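FOR IMMEDIATE RELEASE - August

Nultutdale students open entryway tidying project to the public

Team Fisine to show hand-held gripper work at Tastgate open evening

NULTUTDALE - Students in the after-school robotics club at the Mitsotakis-Vlachou school will show their year-long project, Fisine, at the Tastgate community hall this August. Doors 6 p.m. Free entry, no tickets.

The project is about the small stuff by the front door. Keys, straps, whatever gets dropped there on the way in. Students move a two-fingered gripper by hand, record each attempt, and use the recordings to teach a robot arm the same job. So far the club has logged 427 attempts, against a target of 300 set last fall.
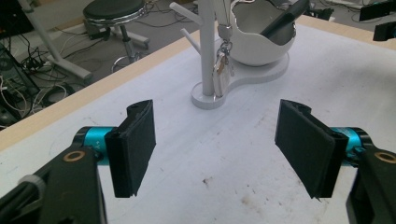

"We started with blocks like everybody does," said Loukia Drakos, who teaches the club. "The kids got bored in a week. Keys are harder. They swing, they slide, they end up facing the wrong way. Much better problem."

Club members meet after class and work in pairs, one on the gripper and one keeping the log. Pairs swap every session. Each attempt gets a short written note and the bad ones are kept too, at the students insistence. Ages 14 to 17, no experience needed to join.

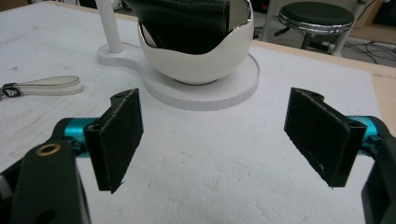
Soft items came in this spring and slowed everything down. A strap never lands the same way twice and the early notes are mostly complaints. Two students rewrote the log sheet so that strap attempts get there own page, and the club has used that version since.

"I wanted to quit straps," said Themis Petridis, a club member in his second year. "Then we got three good ones in a row and I stayed untill they locked up."

Visitors on the night can try the gripper themselves, read the logs and talk to the students. Short talk at 7 p.m., questions after. Parking behind the hall, use the side gate.

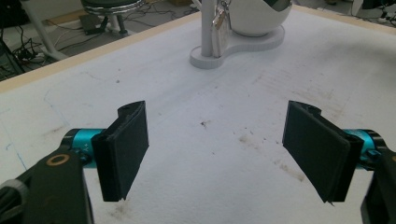

Joining the club

Sign-up for the new school year opens the same evening. Forms at the front desk. Returning members need to fill one out again, sorry. Places are limited and younger students get first pick of the early session.

Press contact: Loukia Drakos, robotics club, Mitsotakis-Vlachou school, Nultutdale. Interviews with students by arrangement, parent permission required.

- ends -

2 comments | 3 shares

Related
Tastgate hall: what's on in August
Nultutdale school clubs, full list
Mitsotakis-Vlachou science night moves to bigger room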